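Subject: Re: [matar-users] Reach planner stops short of open boxes on a cluttered desk
From: Zihan Liang
To: matar-users

Slavica Babić wrote:

> Hi all,
>
> We moved from Matar 2 to Matar 4 in January and our desk reaching task
> got worse. The arm starts well, comes up over the edge of the desk and
> then the planner returns NO_PATH when the goal is inside an open
> carton. With the flaps closed and the goal on top of the lid it plans
> every time.
>
> Same URDF, same hand, same head camera calibration. I have tried
> raising the planning time and it makes no difference. Is there a new
> default I should know about?
>
> Slavica

Hi Slavica,

Yes, there is. We ran into the same thing at Kurnberg and lost most of a week to it, so I will write down what we changed.

In the 4 series the collision map is filled from the depth image before the segmentation labels arrive. Folded-out flaps are thin and they come through as ragged depth, and the new hole filling step closes the gaps between them. As far as the planner knows, the carton has a lid. Any goal below the flap line is then in collision and you get NO_PATH straight away, no matter how long you let it search. That fits what you saw with the planning time.

You can confirm it by turning on the occupancy overlay in the viewer. If the opening of the box is solid, you have our problem. If the opening is clear and you still get NO_PATH, it is something else and I would look at the wrist limits first.

Our test desk is an ordinary one, with whatever is on it left in place. The view from the head camera with the hand at the pre-reach pose:
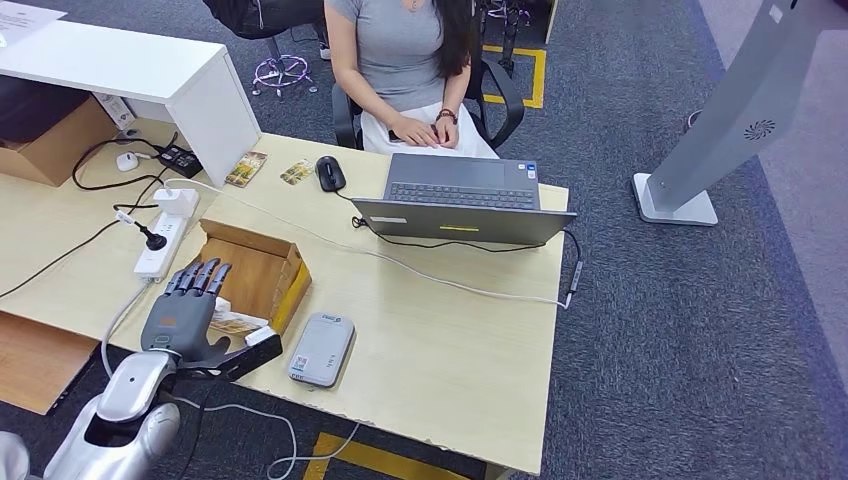 What to change

1. Set fill_holes to false in the map section of the config. This alone got us from no plans to plans on most runs.

2. Set label_wait to true. The map update now waits for the segmentation result. It costs you some latency, but for a static desk that does not matter. Do not do this if you replan while the arm is moving.

3. Give the flaps their own class, or turn on the carton class in the stock model. Modupe Ugwu trained a small head for this on 1283 labeled images and it is in the contrib folder. It works on plain cardboard. I would not trust it on printed boxes yet.

4. Lower the padding on the finger links. The default is made for a gripper and it is too much for a hand with articulated fingers. We left the palm alone and only changed the fingers and the thumb.

5. Clear the map after you reload the config. The old voxels stay in memory otherwise and it looks like nothing happened. I did this wrong twice.

Cables are the part we have not solved. A thin black cable on a pale desk mostly shows up, but a white one often does not. We keep a strip of the desk as a no-go region in the config, drawn by hand around the power strip. It is crude and it has to be redrawn if anyone moves things. Olumide Ojo wants to replace it with a cable mask from the color image, but there is no branch to share yet.

The other thing to check is the person filter. With someone sitting across the desk, 4 marks the whole volume in front of the torso as occupied, including part of the desk surface. In our setup that did not touch the box, but it did block goals near the laptop. The parameter is person_margin. Please keep it at the default when somebody is in the chair and pick a different goal. Mechthild Bachmann has asked for a shape that follows the arms more closely, and there is a ticket open for it.

After all five changes we got a valid plan on 39 requests in a row with the goal inside the carton. That is planning only, one desk and one box position, so please do not read it as a grasp result. I have not run the same set on the Flurkska arm.

If it still fails, post the map section of your config and the planner log from one failed request with debug turned on. The log from the controller side will not help here, as the request never gets that far.

Zihan

--
matar-users mailing list
To unsubscribe, send a message with "unsubscribe" in the subject line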